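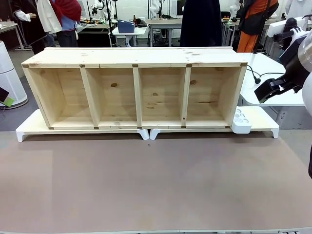
A four-compartment pine shelf on its white bases, with the gripper at the right.

August 5, 2025
By the Workshop Desk

Kusora rents out a robot arm with a gripper by the month, and the sales page says it is ready for small furniture shops. I think it is ready for some of them. The plan costs 2,622 a month with setup included, and Dernimow handles the support calls.

My complaint is with the sales pitch. It talks about speed. A small shop making 80 shelves a month doesn't need speed. It needs the shelf held in the same spot each time, and it needs an arm that can be taught a new size in an afternoon. Tarar sells a slower plan that covers both and says so on page one.

Pine is also a fair test. Every board has its own knots, and a buyer should ask to see the arm work on their own stock before signing.

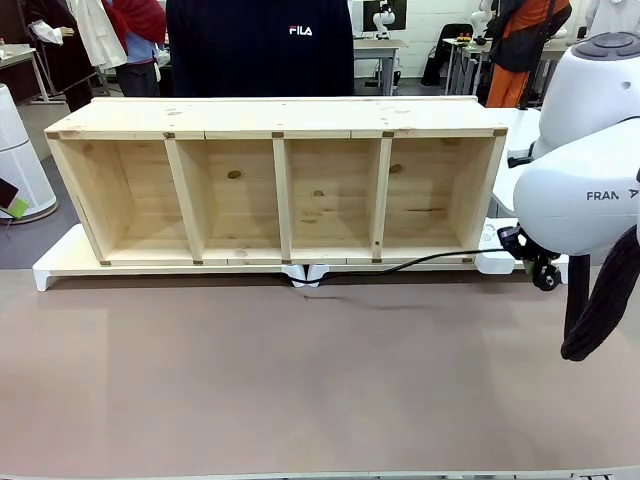
What I would ask for

A trial of 3 weeks, in July or any other slow month. A price for extra bases, listed up front. A plain answer on who pays when a gripper finger breaks. Flosier puts all of this in its contract, and Kusora should too. At nearly 200 shelves a month I would sign. Below that I would wait.

Contact us | Copyright 2025 | Back to top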